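Zimside Print Co-op – Members' Meeting Minutes, November 2023

I took the minutes again, so if anything looks off, blame my handwriting and tell me before the next meeting. Most of us were there, with two people on the phone who kept dropping out.

1. Last meeting's minutes
Approved. One correction: the order for the school calendars was 1284 copies, and I had typed 1248. Sorry!

2. The big digital press
We spent far too long on this one, as usual. The Idalex is still putting a faint gray stripe down the long side of anything on coated stock. The service tech has been out twice and wants to swap the transfer belt. That's $400 with labor, and we agreed to go ahead. Until it's fixed, please run coated jobs on the old machine, even though it's slower and we all grumble at it.

3. Postcard prices
I brought the price sheet I'd been promising since summer. We're keeping the 200-card minimum for full color, two sides. Somebody asked about dropping it to 100 for the holidays and I was tempted, but the setup time eats the whole job. Vote was to leave it alone and look again in February.

4. Paper
Mivton is raising the price of its 100 lb cover and we don't love it. Lacerda sent us a sample pack and I passed it around – the uncoated was really nice, the gloss curled a bit. We'll buy 126 sheets of the uncoated as a trial and print the co-op's own holiday card on it. I'm placing that order.

5. Same-day jobs
The cutoff stays at 10 a.m. I know, I know, we all make exceptions. But last month we had three posters promised for the same afternoon by three different people, and I was here until nine laminating. From now on a same-day job goes on the whiteboard before you say yes to the customer.
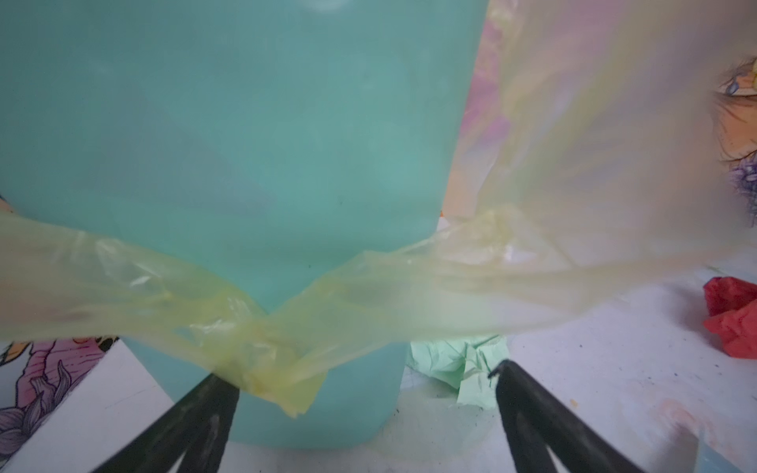 Page last changed: Friday, 9:12 a.m.

6. Web order form
The upload box still chokes on big PDFs and doesn't tell the customer, so they think the file went through. Two people called to ask where their proofs were and we had nothing. I'll put our email address right next to the button for now. The real fix needs the web host, and I've opened a ticket with them.

7. Anything else
The front door sign has the wrong Saturday hours (we close at one, not three). We own four printers and still have a wrong sign – I'll run a new one this week.

Somebody's good scissors are in my desk drawer, the ones with the orange handles. Come get them.

We wrapped up a little after seven. Next meeting is same time, same table, and it's the front counter crew's turn to bring snacks.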